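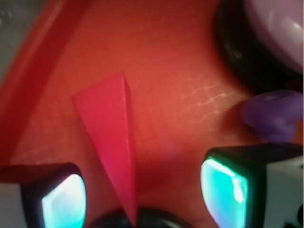

Automation of household chores

Automation of household chores is the use of machines to carry out domestic work such as cleaning, washing, tidying and the preparation of food. The term is normally kept for machines that do a whole task or a recognisable part of one without being steered by hand. The same methods are used for light shop-floor work, including sorting, packing and the loading of trays, and the two fields are often treated together.

Contents
1 Background
2 Types of task
3 Picking up and sorting
4 Trials
5 Shop-floor use
6 Limits
7 See also

Background

Machines have done part of the work of the home for a long time. The washing machine, the dishwasher and the tumble dryer each took over one stage of a chore and left the others to a person. A washing machine washes, but somebody has to gather the clothes, sort them, load the drum, empty it and fold what comes out. Later machines, such as the robot vacuum cleaner and the robot lawnmower, were able to move about by themselves, but they work on a flat surface and do not handle objects.

The stages left over are mostly handling stages. They call for a machine that can find a thing, take hold of it, and put it somewhere else in the right position. This is simple for most adults and for many small children, and has been slow to automate.

Types of task

Writers on the subject usually divide chores by how much the surroundings change from one time to the next.

Fixed tasks take place inside a closed machine. Washing dishes in a dishwasher is the usual example. These are considered solved.

Surface tasks cover a floor, lawn or window. They are partly solved. Stairs, cables, thick rugs and pet mess remain common causes of failure.

Handling tasks involve separate objects of different shape, weight and stiffness. They include clearing a table, putting away toys, filling a dishwasher and folding laundry. Some can be done by machines under test conditions, few of them in an ordinary home without supervision.

Care tasks involve contact with a person or an animal and fall outside this article.

Picking up and sorting

Taking small items from a tray or container is a common test of handling. It is close to real work, as both kitchen drawers and parts bins hold mixed objects at odd angles, and it can be repeated cheaply.

Most machines used for this have a gripper with two fingers that close on the object from either side. A camera is often fixed at the wrist, looking along the fingers, so that the machine sees the object from close by as it reaches. Soft or lit pads may be fitted to the inner faces of the fingers. In some designs the pads also act as sensors and report where the object is pressing.

Shape matters a good deal. A block with parallel sides can be held almost anywhere along its length. A wedge or cone has sloping sides, and may slide out towards its wide end or turn as the fingers close. Round caps and lids tend to roll or tip. Thin items lying flat are harder again, as there is nothing for the fingers to get behind.

Colour can also cause trouble. A red object in a red tray gives a camera less to go on than the same object on a white worktop, and shiny surfaces throw back highlights that shift as the arm moves. Wall edges are a further difficulty, as a finger may strike the rim before it reaches the object.

Trials

The Greltmont trial compared a two-fingered arm with a person on a set of 40 household objects. The arm was given 90 seconds for each. It did well on boxes, cups and bottles and poorly on cloth, cutlery and anything in a bag. The report, written by Ville Mustonen, noted that the arm was most often let down by a poor first grip, which it then carried on with.

The Halonen kitchen study looked at one chore, the clearing of a table after a meal. A run was counted as complete only if nothing was broken and the table could be used again. Only 2 of the 10 runs met both conditions. In the others a person had to step in, usually to free an item that had become wedged against another.

Shop-floor use

Progress has been quicker in workshops and small factories. The objects are known in advance, the lighting can be controlled, and trays can be made to suit the gripper. The Prosside packing line uses arms to move moulded parts from trays into boxes, with staff dealing with rejected items.

The Cestus system takes a different approach. An operator guides the arm through the task several times, and the machine then repeats it with small corrections of its own. Users have reported that it copes with a part lying slightly out of place but has to be shown the work again when the tray is changed.

Limits

No general household machine is able to do the full range of chores done by an adult. The main obstacles are the variety of objects in a home, the cost of arms and sensors, slow working speed, and safety near children and animals. Recovery from mistakes is a separate problem. A dropped item may roll under furniture, where the machine can neither see it nor reach it.

See also

Bin picking
Domestic appliance
Robot vacuum cleaner
Tactile sensor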